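Flastville cell 2 - two-arm bench, weekly inspection checklist

Checked by: Nilmini Kanagaratnam
Reviewed by: Bevan Rutherford
Shares 5 | Comments 9

Power and stop circuit
[x] E-stop latches, both arms drop to hold. OK.
[x] Supply voltage at each base within limits. OK.
[ ] Spare fuse in the Siriwardena kit. Missing, reordered.

Frame and mounts
[x] Extrusion corner bolts, torque marks lined up. OK.
[x] Base clamp, left arm. OK.
[x] Base clamp, right arm. Quarter turn needed on the rear bolt. Done, re-marked.

Arms
[x] Joint play by hand, power off. Slight play at left wrist, same as last check. Monitor.
[x] Cable bundles free through full travel. Left bundle rubs at the elbow when folded - retied with more slack.
[x] Run hours logged. Left arm is at some 3000, so the elbow belt is due for replacement.

Grippers
[x] Fingers close parallel, no gap at the tip. OK.
[x] Finger screws tight. OK.
[x] Wrist camera lens wiped, focus confirmed at table height.

Work area
[x] White perforated box sits flat. OK.
[x] Yellow basket undamaged. OK.
[x] Reach test to the top of the box, both arms, at low speed. OK. 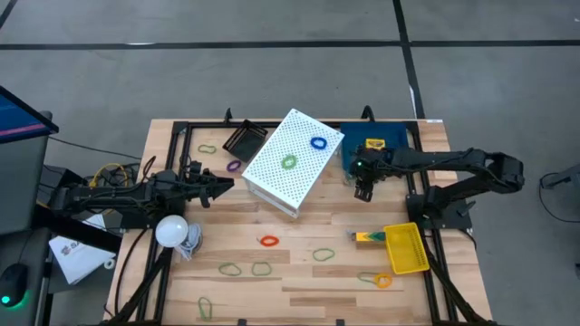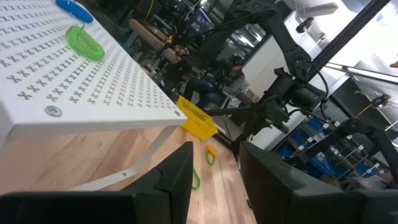
Bench with both black arms and the white perforated box.

Does a retied cable bundle need a new home calibration?
Only if a connector was unplugged or a joint was moved past its stop during the work. Retying alone doesn't change the encoder offsets. Run the Corau home check anyway and compare it with the last logged values.

Temperature
[x] Shoulder motor housing after a 9 minute cycle: 42 C on the right arm. Limit on this sheet is 55. OK.
[ ] Same reading, left arm. Not taken, probe battery flat. Repeat before the next long run.

Comments
Rutherford: Left wrist play accepted for now. If it gets worse, pull the arm and fit the Brustthorpe spare - don't shim it.
Kanagaratnam: Noted. Belt change goes on the November list with the fuse. Left arm limited to half speed until the temperature reading is in.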